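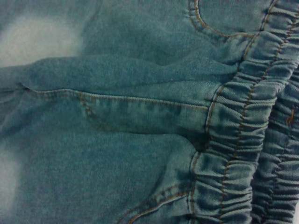
An Open Day at Plorner: Robots, Laundry and a Whole Lot of Rules

Search this blog Enter keyword

Home | Visits | Workshop Notes | About | Contact

I got home from Zundbridge with sore feet, a tote bag I didn't need and nine pages of notes, and almost all of the notes are about rules. I know, I know. You go to see robots handle clothes and you come back talking about procedures! But stick with me, because the procedures were the best part of the day.

Plorner has the ground floor of a long brick building on the Dastedside road, past the tire place. They work on garment handling, so folding, flattening, turning, that sort of thing, and once a year they open the doors to anybody who signs up. I signed up in July and then nearly forgot. Parking is behind the building (go all the way around, the front lot belongs to the dentist). Coffee was at the front desk and the cinnamon rolls were gone by the time I found them.

Our group was led by Noemi Ruiz-Ortega, who looks after what they call the bench rules. The bench rules are a printed booklet, 40 pages, with a plain cover, and every person who works a station has to sign the back of it. Visitors get a one-page version. Mine said long hair tied up, lanyards off, stay behind the floor tape, and ask before you point at anything moving. That last one got a laugh, but she meant it. People point by leaning, and leaning puts your arm over the table.

We started at the denim station. If you sew at all you'll know why pull-on jeans are a pain: gathered elastic on one end, smooth legs on the other, and the elastic wants to pull everything out of line. I asked if they'd picked an easy pair for guests, and Noemi said the garment list is set in advance and nobody running a station gets to swap things out when company comes. There are 88 garments on the list and each one has its own card. The card says how the piece should be laid out at the start, what counts as done, and what counts as a miss. I loved the misses! A cuff turned under is a miss even if the whole thing looks tidy from across the room. If it's on the card, it gets written down.

Then there's the table rule, which I'm stealing for my own sewing room. Only the garments for that run go on the surface. Pens, phones, coffee, the booklet itself, all of it goes on a shelf by the door. Whoever is on shift wipes the table down at the start and the end and initials the sheet.
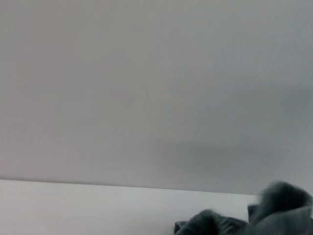 Same idea for the walls around a station: no posters, no sticky notes, no cute calendar. She told us they used to tape reminders up right by the bench and people would reach across to read them or fix a corner that was peeling. So now reminders live in the booklet, and if a reminder is worth having it has to be written in properly and dated. I thought about my own corkboard and felt a little guilty.

The part I'd been waiting for was the hands-off rule. When the arm is live, you don't straighten the cloth for it. Ever. A man in our group asked what happens if a leg is bunched and you can see it's going to go badly, and the answer was that you let it go badly, or you call a stop, and either way it goes in the log. If you call a stop, the arm gets parked and the person at the controls says "parked" out loud before anybody steps over the tape. Saying it out loud is in the booklet too. They had logged 245 runs so far that season, and Noemi said she reads every stop note herself, usually with lunch.
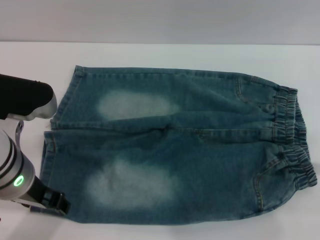
The denim station, with the gripper down at the leg hem.

I could have watched that for an hour. We got maybe ten minutes, then it was on to the next room for a talk from a firm called Nguyen-Tran, who do safety reviews for small workshops. Good talk, awful chairs. Their big point was that a rule needs a name next to it, meaning one person you can go ask, and that if you can't find that person the rule is probably dead. They also want stop buttons tested at the start of every shift and the test written down with a time.

A few practical things if you're thinking of going next year. Wear flat shoes, the tour is 3 hours and there's hardly anywhere to sit. Photos are fine from behind the tape but no flash. Kids under twelve have to stay in the front room, where there's a craft table. And ask for the full booklet on your way out, they'll mail you a copy if you leave an address. Mine hasn't shown up yet, but I'll post some pages when it does.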